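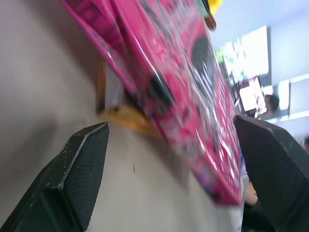

Rowing classes after years of nothing but walking, is twice a week too much?
Posted 9/30/22 by Shazia Minhas

Hi everybody! I took my first group rowing class at the Drirnbridge studio and I am completely hooked. I went in expecting to hate it. I've been a walker my whole adult life (I do the river loop in Sotlow most mornings) and the last time I did anything with an instructor in front of me was step aerobics in college, so you can do the math. But the lights went down, the music came on, and the whole row of us started moving together and I was grinning like a kid!

The class is 45 minutes, half on the rowing machine and half on the floor with dumbbells and a mat. The coach, Farooqui (everyone uses just the last name), calls out the stroke rate and you try to match it. I rowed 1518 meters in the first block, and I'm weirdly proud of that number even though the woman next to me had gone a lot farther and was barely breathing hard.

Now my problem. The next day my lower back was sore, and the day after that I had trouble getting out of the car. It isn't a sharp pain. It's more of a tight band right above my hips. My legs were fine, which surprised me because everyone says rowing is mostly legs. I also have a blister at the base of each ring finger.

I already bought a 4-class pack and I'd love to go twice a week. Is that too much for a beginner? Is the back thing normal, or am I doing something wrong? I did mention it at the front desk and they told me it would go away on its own, and maybe it will, but I'd like to hear from people who row. Also, does anyone wear gloves?

Ghazala Malik
Welcome to rowing! I'm so happy you loved it. I started in June of last year in pretty much the same shape (walking and some gardening) and it's still the best part of my week.

Legs fine plus a sore lower back makes me think you're opening up your back too early in the stroke. I did exactly the same thing for my first month! It's a very common beginner habit. You get excited, you want a big pull, and your shoulders swing backward before your legs have pushed. Then your back is doing the work your legs should do.

The order is legs, then back, then arms. On the way forward it's the reverse: arms out, lean from the hips, and only then bend the knees. Say it out loud if you have to, I muttered it for weeks. A drill that really helped me is rowing with legs only. Keep your arms straight and your body leaning slightly forward, and just push and come back. Do 20 of those before class starts. It feels silly and tiny, but you'll notice right away where the power comes from.

Two other things to check. Look at the damper, the lever on the side of the flywheel if your machines are the air kind. New people love to put it all the way up because it feels like a workout. Put it at 3 or 4. And look at your foot straps, which should cross the widest part of your foot. Mine were way too high and I was rounding my back to reach the front.

Twice a week is fine in my opinion once the soreness has cleared up, with at least two days between classes to begin with. If it turns sharp, or goes down your leg, or it's still there after a couple of weeks, please see a doctor or a physical therapist. Get Farooqui to watch ten strokes from the side, too. A good coach will be glad to do it, and you can't see your own back!

No gloves for me. Hold the handle with loose fingers, like you're hanging off it, and the blisters turn into calluses. Tape is good in the meantime.

Redov
twice a week is nothing, I do 5. Your back will get used to it. Drink more water. I burn 700 calories a class according to my watch

Ghazala Malik
Redov, five is awesome, but I wouldn't tell a beginner with a sore back to just push through it. I tried that and ended up taking three weeks off, and I was so grumpy.

Shazia, one more thing I forgot. If your class does deadlifts or bent-over rows on the floor right after the rowing block, go lighter than you think you need to. Your back is already tired by then. My dad is 76 and rows at home four mornings a week, and he never does weights on the same day. He says that's why his back still works!

Shazia Minhas
Thank you both! I got to class early and did the legs-only drill and wow, I had been doing it completely backward. My damper was at 9, too. Farooqui moved my foot straps down two notches and had me sit taller, and I got off the machine with tired thighs and a back that felt okay. I'll see how it is tomorrow. I'm going to stick with once a week until the soreness is gone and then try two. Taping my fingers tonight!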